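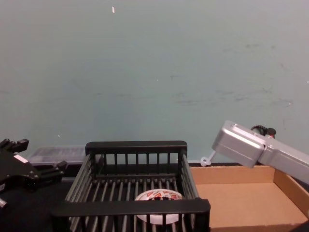
Blue-grey wall with a few scuffs

Akia call routing add-on: calls not reaching the second queue
Posted by Shahnaz Fakir, 7 Aug 2023

We installed the Akia add-on for our support desk at Gindislow. Calls should move to the overflow queue after 100 seconds. They stay in the first queue until the caller hangs up. I have 13 agents set to take overflow. What have I missed?

Pranab Liyanage
Check the agents' licence type. Overflow only works if each agent has the add-on licence as well as the standard one. Go to Admin, then People, and look at the Add-ons column. If it is blank, assign the licence and ask them to log out and back in. 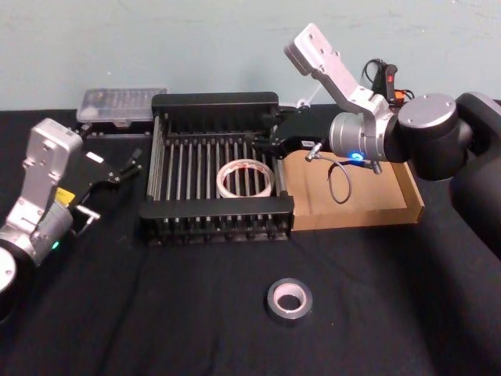 Two arms at a table with a dark cloth

Rezaul Thambiah
Had this in November. Raised a ticket, took ages.

Kamrul Kumarasinghe
Pranab is right about the licence, but look at the queue timeout too. Ours was 135 by default and overrode the add-on setting. Both have to match.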